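# Do mittens really need a bin?

Grown-ups love to tell you that if everything has a place, nothing gets lost. Sanne Maes, who writes our winter pages, isn't so sure. She had a place for her mittens all through January and still went to school with her hands in her pockets.

So let's be a bit suspicious. What can a bin do?

It can keep things together. That's all. A bin doesn't know what a pair is. Throw in a left mitten today and a right one next week, and they may end up far apart under a heap of scarves. If you have up to 19 things in there, good luck finding two that match before the bus comes.

Some people say the answer is a bigger bin. We doubt it. A bigger bin makes a bigger heap.

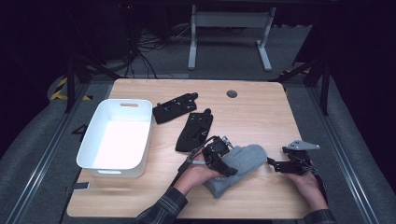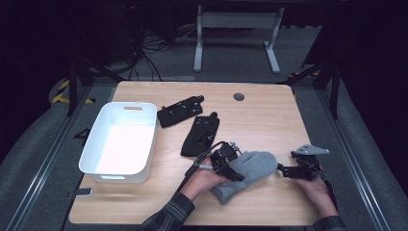
An empty bin and a clear bit of table are a better start. Lay everything flat first. Dark things are sneaky, and two black gloves can look like a pair when both are for the left hand. Check the thumbs! Then put the two together, cuff to cuff, and fold them over once.

What about rolling them into a ball? Plenty of people swear by it. Boglárka Dobos, who knits, thinks it stretches the cuffs, and she has seen a lot of floppy cuffs. We haven't tested that ourselves, so don't take our word for it. Roll one pair, fold another, and look at both when spring comes.

And if you own only one pair of mittens? Then you don't need a bin. Try a coat pocket.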